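Gripper trials FAQ: the questions I keep getting asked

I've been swapping grippers on and off the same arm since May, and my inbox has filled up with much the same handful of questions, so I'm putting the answers in one place.
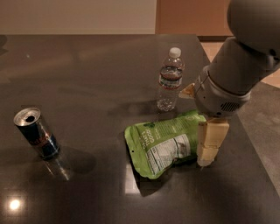 Most of them are about everyday objects and why I bother with them when there are perfectly good test blocks on the market. I'll start there.

Why cans, bottles and snack pouches?

They're what people want picked up! Ravindra Kashyap and I did begin with a set of machined blocks and every gripper we owned scored full marks, so we learned nothing at all. A can is stiff until you squeeze it too hard. A part-filled bottle has its weight low down and the water moves about. A pouch has no proper shape, and it's the one that sorts out the grippers for me.

Which grippers have you tried?

Four so far. Two are bought ones, the Jimia and the Cakau, and two are printed designs from Kanchan Rawat, which we just call the Rawat short and the Rawat long (she hates this). I'm not going to crown a winner yet. The Jimia is lovely on cans and hopeless on anything flat. The Cakau is slower to close but it tells you the finger position reliably, and after a week of guessing with the others I was very grateful for that.

How many picks do you do with each one?

The longest run up to now is 166, with the Rawat long. I'd like them all to match that but fingers wear, bolts work loose and I also have to eat lunch. If a gripper has done fewer than 23 picks on an object I don't write the result down as anything more than a hunch.

How do you pick up a pouch that's lying flat?

Badly, to begin with. Coming straight down with both fingers open mostly shoves it across the table. What has worked best for me is bringing one finger down to the table right at the edge of the pouch, then closing slowly so the other side bunches up towards it. Go a touch too high and you skim over the top. Go too low and you're pushing the arm into the table, and the arm will stop and sulk until you clear the fault.

Does a shiny table matter?

To the gripper, a little. Pouches slide more. To the camera, a lot! Overhead lights come back off a glossy top as bright blobs, and the first detector I used was quite happy to offer me a blob as something to pick. Objects get a reflection too, so a can might come back with a box stretched well below its real base. Kiran Bisht suggested a matt cloth and it helped, but I went back to the bare surface for the main runs. People have shiny tables at home and I'd sooner know.

Do you wipe it down between runs?

When I remember. Smudges haven't changed my numbers in any way I could measure.

What about clear bottles and depth cameras?

Oh dear. Mine sees the cap and the label fairly well and then has all sorts of ideas about the rest. I aim for the label height and ignore the depth readings on the clear parts. It's a bodge. Harish Bhatia is trying a second camera from the side and I'll add his results when he's happy with them.

Which controller are you running?

Wastier, the plain version, with the force limit set at 5 on its own scale. I tried it higher and dented things. Please don't copy my number without checking yours, as the scale shifts with finger length and I only found that out when I changed from the short fingers to the long ones.

Can I send you a gripper to try?

Yes please, if it'll bolt to a standard wrist flange and you don't need it back in a hurry. Write to Ashley Goodall (me) through the contact form and say what voltage it wants. Mondays are when I change hardware over, so anything that turns up midweek waits its turn.

Will you share the finger files?

They're Kanchan's, so ask her. She's usually fine about it, and the long ones need a slower print than you'd expect.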